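4.2 Cleaning and oiling a worktop before first use

Applies to Likis solid worktops supplied untreated. Tops supplied with the Pridmont factory finish need only steps 1 and 2.

1. Clear the surface and brush off dust, including along any seams.
2. Wipe with a damp cloth, working with the grain. Leave to dry for 40 minutes.
3. Sand lightly by hand. Remove all dust before going on.
4. Stir the oil. Apply a thin coat with a lint-free cloth and wipe off the excess.

CAUTION: Oily cloths can catch fire on their own. Lay them flat outdoors to dry before disposal.
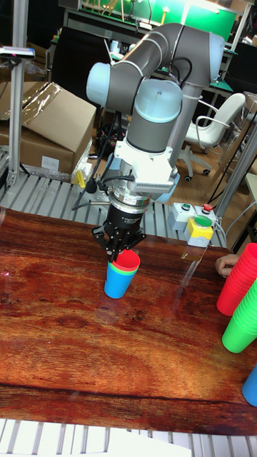 Fig. 9. Glossy wood-grain surface with nested red, green and blue cups.

5. Leave overnight with a window open.
6. Apply a second coat in the same way. On end grain, apply 2 further coats.

Note: Gloss level depends on the oil. Akpan hard oil dries to a higher sheen than the Jekovholm matt grade – do not mix the two on one top.

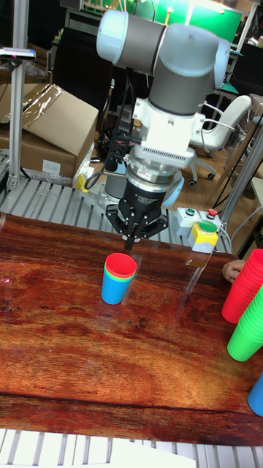 7. Check the finish from a low angle against the light. Dull patches mean that the oil has soaked in unevenly; re-coat these areas only.
8. Do not place hot pans or wet cloths on the top during the first week.

Unopened oil keeps for two years in a frost-free store. Once opened, close the tin firmly and write the month on the lid.

Was this section useful? 9 comments
Shares: 40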